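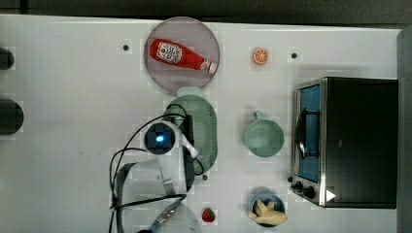
Inicio > Trabajos de curso > Diseño de producto > Proyecto Sestasside
Última actualización: junio

SESTASSIDE: dónde acaban las cosas en una mesa de cocina
Memoria final del grupo
Anayeli Tapia, Zainab Lawal, Vasilică Vasiliu
Tutora: Nataša Vukadinović

1. De qué va esto

La propuesta que entregamos en su día llevaba por título «Optimización del flujo de objetos en superficies domésticas compartidas». La tutora escribió al margen «¿o sea, ordenar la cocina?» y desde entonces el proyecto tiene un alcance mucho más claro.

Queríamos saber por qué en las cocinas de la residencia Grollari la mesa se llena siempre de las mismas cosas, habiendo armarios, y si se puede hacer algo con la mesa en lugar de con las personas. Con las personas ya lo había intentado la dirección, mediante carteles. El cartel de nuestra planta tiene encima una mancha de café y un dibujo de un pato.

2. Método

Repartimos una encuesta por las plantas y recogimos 152 respuestas válidas. Las no válidas incluyen una receta de lentejas bastante buena. Después anotamos durante las tardes qué había sobre las mesas y quién lo retiraba, si es que alguien lo retiraba, hasta reunir 781 anotaciones. Vasilică las pasó a la hoja de cálculo y pide que conste.

Para las pruebas montamos un puesto propio: una mesa blanca con un horno tostador negro en el lado derecho, un plato, una taza, un cuenco y algo de comida. El blanco fue una decisión de Zainab. Según ella, sobre blanco se ve enseguida lo que sobra. También se ve cada migaja, cosa que nos amargó bastantes tardes.

El horno no se movió en ninguna prueba. En Grollari los hornos tampoco se mueven, y lo que uno hace es organizar la vida alrededor de ellos, como se hace con un compañero de piso grande que se ha dormido en el sofá.

3. Objetos problemáticos

Clasificamos los objetos según lo que tardaban en irse de la mesa. El sistema de puntuación se llama Votum y consiste en que cada miembro del grupo da una nota de resistencia y discutimos hasta que alguien tiene clase. La nota máxima es 5.

El kétchup. Un 5 indiscutible. No tiene sitio porque tiene dos: quien lo compra lo guarda en la nevera y quien lo usa lo guarda en el armario, así que por prudencia se queda en la mesa. En el puesto terminó tumbado de través sobre el plato, el tapón blanco y rojo apuntando hacia el borde, y nos pareció una postura muy fiel a la realidad. Un plato con un bote encima cuenta psicológicamente como ocupado, de modo que el siguiente usuario saca otro plato.

La fruta empezada. Una rodaja de naranja o un plátano pelado están en tierra de nadie: tirarlos da pena y comérselos también. Si van en un cuenco sobreviven mejor, aunque el plátano asome por el borde, porque el cuenco sugiere que hay un plan. La fresa suelta, sin cuenco ni compañía, es el objeto más desamparado de todo el estudio. En la encuesta, 41 personas dijeron que se la comerían sin preguntar de quién es.

La taza. Esperábamos un desastre y se portó de manera razonable. Tiene asa, la gente la coge al pasar y se la lleva. Dónde la deja luego no entra en este trabajo.

Lo que tiene agujeros. Sección aparte, por insistencia de Anayeli.

4. El escurridor como caso de estudio

Nadie en Grollari supo decirnos dónde se guarda un escurridor. Dentro de una olla no cabe, debajo molesta, y colgado exige un gancho que alguien prometió poner. Por tanto vive en la mesa o en el fregadero y hace trabajos que no son el suyo: frutero, tapa, perchero de estropajos.

Anayeli sostiene que el culpable es el diseño, y para defenderlo se pasó una tarde mirando plástico verde menta desde dentro.
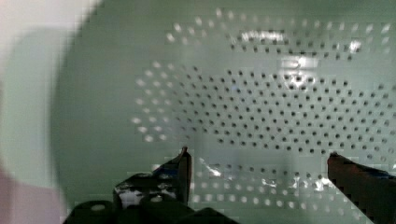
Los agujeros siguen la curva de la pared en bandas concéntricas, con una franja lisa entre unas y otras, y la superficie interior es lisa y brillante. Como forma es bonita, eso lo admitimos todos. Su argumento es que un cacharro tan fotogénico invita a dejarlo a la vista, mientras que uno feo se esconde solo. Vasilică opina que es una teoría preciosa para no guardar el escurridor.

Lo que sí nos sirvió fue fijarnos en cómo pasa la luz. Según el ángulo, unos agujeros se ven oscuros y otros como puntitos claros, y con el reflejo encima cuesta decir si dentro hay algo. Nos dio una pista para la propuesta: un recipiente de mesa debería dejar ver qué contiene sin tener que asomarse. Lo que no se ve desde la puerta acaba olvidado, y lo olvidado acaba oliendo.

5. Propuesta

Una zona de paso marcada en la mesa, entre el horno y el borde, con una bandeja baja. Lo que esté en la bandeja es de todos y se puede usar, comer o guardar. Lo que esté fuera tiene dueño y el dueño tiene hasta las 22:00.

Para la bandeja fabricamos un prototipo de cartón pluma en el taller Kneževič, que nos dejó la cuchilla y después nos pidió que no volviéramos a cogerla. El prototipo aguanta el kétchup de pie. Tumbado rueda, y hay que ponerle un reborde.

6. Lo que no salió

No probamos la propuesta en una planta entera. La de arriba había aceptado, pero Selma Ristić, que es la delegada, quería antes una versión lavable y tenía razón.

Tampoco resolvimos el escurridor. La bandeja lo admite a costa de no admitir nada más. Zainab propuso un gancho. Lo hemos apuntado como línea de trabajo futuro, junto al que ya estaba prometido.

7. Reparto de tareas

Anayeli: observación, capítulo 4 y defensa del capítulo 4.
Zainab: montaje del puesto, prototipo, limpieza de la mesa blanca.
Vasilică: encuesta, hoja de cálculo, reparación de la hoja de cálculo.

Las respuestas de la encuesta están en la carpeta compartida del grupo, con la receta de lentejas en una pestaña propia.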